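Filed under: Consumer Research, Working Papers, Household Surveys

4. What the respondents meant by "clean"

Much of the earlier work on domestic cleaning rests on a single survey question, some version of "How often do you clean this surface?" We have doubts about that question. It assumes that the person answering and the person asking have the same act in mind, and in our material they very often did not. Of the 1,179 households that returned the Trinero questionnaire, a large share said they cleaned their main table daily. When the follow-up form asked what they had done the last time, many described clearing the dishes away and nothing more. Others meant a dry cloth, others a spray. A few meant that someone had looked at the table and decided it was fine.

The Nouri scale, which is the usual tool in this field, treats all of these as the same answer. Its defenders say that the differences wash out in a large sample. We see no reason to believe this. Differences of meaning would wash out only if they were spread evenly across the groups being compared, and in our returns they were not. Households with young children used the word in a looser sense than households without, and a comparison of the two on the Nouri scale is therefore partly a comparison of vocabularies.

Pale wood made the trouble worse. Respondents with light tables judged them by eye, and on a light table a mark may be dirt, a stain under the finish, or part of the wood. The form gave no way to say which. Two of our coders, working from the same set of free-text answers, disagreed most often on exactly this point, and we have left the disputed answers in the data as "unclear" instead of forcing them one way.

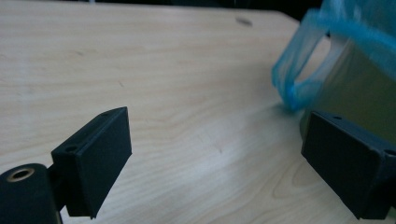

Figure 3. Light-colored wooden tabletop with a small dark spot, either a knot or a smudge.

The makers of surface products have their own figures, and these deserve even less trust. The Zaso leaflet that was packed with the questionnaire in the first mailing claimed that regular wiping "keeps wood looking new." It gave no period, no finish and no comparison. We removed the leaflet from the second mailing, and the share of households reporting daily cleaning fell. That drop might be an effect of the leaflet. It might also be an effect of the season – the first mailing went out in May – and we cannot separate the two with the data we hold. Readers who have seen this result quoted elsewhere as proof that advertising inflates the answers should know that we never claimed so much.

Floors were covered by a separate block of 18 items. We had expected floors to be simpler, on the theory that people do not tidy a floor and call it washed. They do. 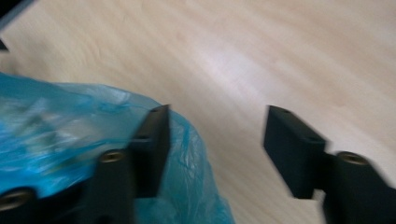 The floor block had a second weakness, which was its length. Answers to the last 8 items were much more uniform than answers to the first ten, and the obvious reading is that people were tired and ticked down the column. The authors of the Marine study, whose wording we borrowed, reported the same pattern and took it as a sign of "settled habits." We find that hard to accept. When we reversed the order of the items for a small group, the uniform stretch moved with the position on the page and had little to do with the subject of the question.

None of this shows that people are untruthful about cleaning. It shows that the form lets them answer a question we did not mean to ask. A diary kept over two weeks would do better, although diaries bring troubles of their own: people who agree to keep one may well clean more while they are keeping it – and those who give up early are lost from the sample without leaving a reason.

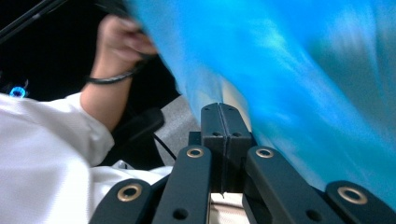 Can the existing survey data on household cleaning still be used?

For limited purposes. The returns can show how people talk about cleaning, and they can be compared over time within one household if the wording stayed the same. We would not use them to estimate how often any surface is in fact washed, and we would not rank groups of households by them.

We use cookies to remember your reading preferences. Accept all | Manage settings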